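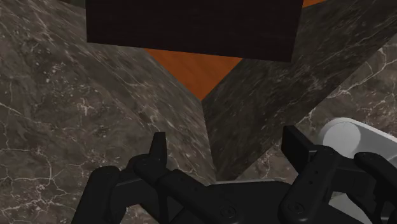

What did the project do with the grant money in this period?

Most of it went to repair the footpath and the two small bridges between Faltville and Tornodley, and the rest paid for the reading evenings and the bus tickets of the older participants.

Progress report, second period
Walking and Reading Together, Faltville and Tornodley
Prepared by Adoración Figueroa, project coordinator
Jul 12, 2026

1. General situation

The project is now past its middle point. In the first report I wrote that we were late with the bridges and a little ahead with the reading evenings. The bridges are now finished, but the reading evenings have become slower, mainly because the room in Tornodley was closed for painting longer than we were told. I will explain both below.

The purpose stays the same as in our application. Older people in the two villages should be able to walk to each other safely, and should have a reason to do it. The path existed before us, but in winter many persons did not dare to use it, and the bus goes only in the morning and in the late afternoon.

2. The path and the bridges

The lower bridge received new boards and a handrail on both sides. The upper bridge was in worse condition than the builder had believed. When he took up the old boards, he found that one of the beams was soft at the end, and it had to be replaced. This was not in the budget. We agreed with him a price of 900 for the beam and the additional work, and we took this amount from the line for signs. You gave us your permission for this change by e-mail, for which I thank you again.

The path itself was filled with gravel in the low part behind the orchard, where the water always stays after rain. We also put three benches. One stands before the climb to Tornodley, one at the top, and one near the upper bridge. The place of the last bench was discussed for a long time, as the farmer was afraid that his cows would be disturbed. We moved it a little to the other side of the hedge and he is now content.

The signs are the part which is still missing. With the smaller amount we can make simple ones with the walking time in minutes. I prefer minutes to distances, our participants asked for this more than once.

3. The reading evenings

We held the evenings in Faltville as planned. The books come from the library in Vonport, which lends us boxes for a longer time than is normal. The short stories work best. The long novel that we started in winter was too heavy for many, and we stopped it in the middle after a friendly vote. Two ladies finished it at home and told the end to the others.

In Tornodley the room was closed, as I said above. For some time we met in the kitchen of one participant, but it was too small and we did not want to be a burden to her. So the group from Tornodley came to Faltville by bus, and we paid the tickets. The cost of this was 500, and it is shown separately in the table of expenses that I send with this report. The room is open again and smells only a little of paint.

A good result which we did not plan is the newsletter. It is called Won, after the old name of the stream between the villages, and it has four pages. The participants write about what they read, and also about plants, recipes and lost gloves. Please find the last issue in the same envelope. I correct the spelling only when somebody asks me.

4. Money

The spending in this period was 3516 in total, with the beam and the bus tickets included. This is within the sum that you paid to us for the period. The invoice for the gravel came late and was first sent to the wrong address, so it carries a later date than the work. I mention it in order that your office will not be surprised.

The small reserve is not touched. I would like to keep it for the winter, when the path will need sand.

5. Difficulties

The biggest difficulty is that I am the only person who drives the books from Vonport. When I was ill in spring, one box came two weeks late and the group read the old stories again. We now have a neighbor who can replace me, and he has the key to the cupboard.

The second difficulty is the men. They walk gladly on the path and sit on the benches, but very few come to read. We tried an evening with old maps and newspapers of the region, and more of them came - and some stayed also for the next time. We will repeat it in the autumn with other maps.

6. Next steps

Until the end of July we will put up the signs and bring the group in Tornodley back to its own room. After this there is a pause, as many families have guests. In the autumn the evenings start again in both villages, and we wish to do one common walk with a reading at the top bench, if the weather permits.

I have one question for you. Can the newsletter be paid from the line for printing, or do you need a separate request? The paper we have will be enough for the next issue, but not for the one after.

With kind regards,
Adoración Figueroa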